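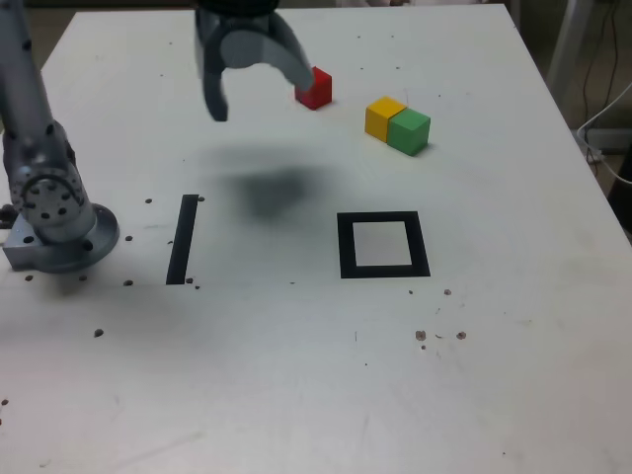
Page last updated: 3 May 2024

I've been playing tennis badly since I was 12 and had never once wondered where a racket gets its strings. So when our club got offered places at the Cemach open day (they do stringing, regripping and a fair bit of racket repair for clubs across the county) I put my name down before I'd even checked whether I could get the day off. I could, just.

Getting there was the worst bit. The sat nav took me to the wrong end of the industrial estate and I did two laps of a tile warehouse before spotting the sign. Parking is round the back by the way, not in the bays at the front, which belong to the gym.

There were 27 of us, split into two groups, and mine went to the stringing room first. Kamran Shahbazi showed us round. He has been stringing for years and did a whole racket while talking to us, barely looking down, weaving the crosses with his fingertips and telling us what we all do wrong. Mostly we leave our strings in far too long! I asked how often I should be getting mine done and he said as many times a year as you play in a week, which I'd heard before and ignored. Then he asked when mine were last changed and I mumbled something about September. I didn't say which September.

The bit I enjoyed most was trying out different tensions. They'd set up three identical Trakar frames, one strung at 48 pounds, one a good way looser and one much tighter, with tape over the labels, and you hit a few balls with each on the little indoor court and had to guess. I got them completely the wrong way round. So did the chap from Zarei, the club we play in the winter league, and he's their number one, so I felt a lot better about it. The loose one was lovely on volleys and I sent nearly every forehand into the back netting with it.

Lunch was sandwiches and a decent lemon drizzle. Tea came from an urn and was very strong.

In the afternoon we had a talk about grip sizes, which went on a bit, and then a go at putting on an overgrip ourselves. Start at the bottom, keep it pulled tight, overlap a little more than you think. Mine had a wrinkle halfway up but it has survived two club nights so far. We also got a look at the Prusura range, which is meant for juniors and comes up very light. I've told my sister about them for my niece — she's at that age where the old racket looks like a toy in her hand.

Entry was £5 and that included a set of strings, so I can't complain. If they run it again, go in the morning group if you can, as the court gets busy later on and you only get a few minutes with each racket. Wear proper court shoes too. A couple of people had come in boots and had to watch.

I left my racket with them for a restring at 48 and I'm picking it up before the mixed doubles. If I start missing volleys, I'll be going back for the loose one.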